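About Sindascombe

Company

Sindascombe makes and resurfaces wooden worktops for craft rooms, school workshops and small assembly areas. The shop is in Clullbridge. There are six people on staff, four of them in production. Vesela Krasniqi runs the company and signs off every drawing before timber is cut.

The business began as a repair service. Schools sent in tops with glue scars, knife cuts and drilled edges, and we planed and refinished them. Many of those tops were too thin to be planed more than once, so we started to make replacements with enough depth for repeated work. New tops now account for the larger part of the order book. Last year the shop shipped 449 of them and resurfaced 183 older ones, including tops from other makers.

What we make

The standard product is the Bashir top, a light-colored solid wood surface glued up from strips and sanded flat on both faces. The two faces are finished the same way, and the top can be turned over when the first face is worn. Strips run lengthwise unless the drawing says otherwise. Small knots and dark specks are accepted on either face. Open knots are filled or cut out.

Edges are left square with a light break at the corner. A rounded edge is available, but customers who clamp things to the bench should order the square one, which gives a clamp pad its full seat. The outer strip on all long edges is selected for clear grain.

The Jetach rail is a steel strip set into the underside, six millimeters in from the surface, for legs, drawers or a vise plate. It is supplied drilled. Hole patterns are kept on file under the order number, so a replacement top can go onto existing legs with no new holes.

We do not make laminate tops, and we do not supply legs. We can send leg makers the rail drawing on request.

Finish

Two finishes are offered. Oil is the default for craft use and can be renewed by the customer with a cloth. It darkens the wood slightly, and the color evens out over the first few months. Hard varnish resists spills better but has to be sanded back across the whole face when it is damaged. Oiled tops are left in the racks until the surface no longer marks under a fingertip, and then they are wrapped.

Every top is checked for flatness twice, once off the sander and once before wrapping. Tops outside tolerance at the second check go back to the sander or are cut down for smaller orders.

Benches in use
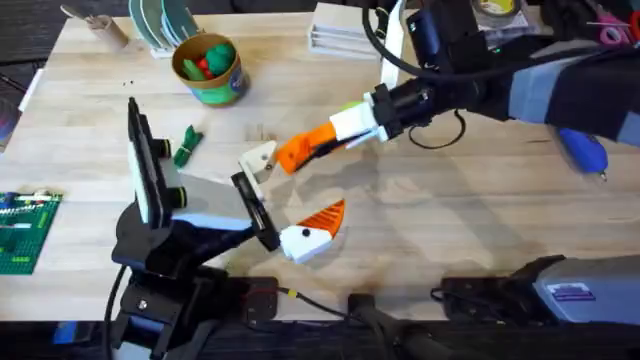
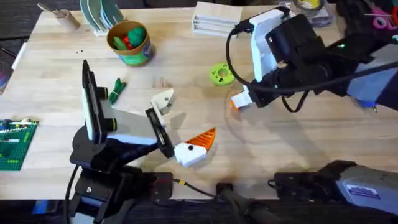
Light wooden tops, with the grain left visible.
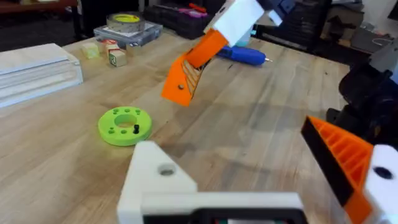 Surface damage on a craft bench comes mainly from three sources: blades, adhesive and heat. Blade marks are shallow and usually sand out by hand. Adhesive is harder to judge, as some types lift off an oiled face with a plastic scraper and others take fibers with them. For heat we assume the least careful habit - a glue gun laid down on its side on the wood, as the blue one is on this table. A scorch from a nozzle tip is small but can run deep, and it should be left alone until the top is due for resurfacing. Spot sanding makes a hollow, and flat parts such as rings and discs will rock on it.

Resurfacing

A top can be sent back to us or collected. Remove all hardware and mark the face that needs work. We measure the depth first and report what is left after planing. If the remaining thickness is too small for the rail screws, we say so and return the top untouched at no charge apart from freight. The planing itself is short work. Most of the time goes into cleaning, filling and finish.

Collections in the Clullbridge area are grouped into one run a month. The October run fills early with school orders and should be booked before the summer break.

Visits and drawings

The shop can be visited by appointment. Allow 90 minutes if you want to compare finishes, and bring a sample of the adhesive you use - we keep offcuts of both finishes for testing. Drawings can be sent as a dimensioned sketch. State the length, the depth, the edge type and which side faces the user.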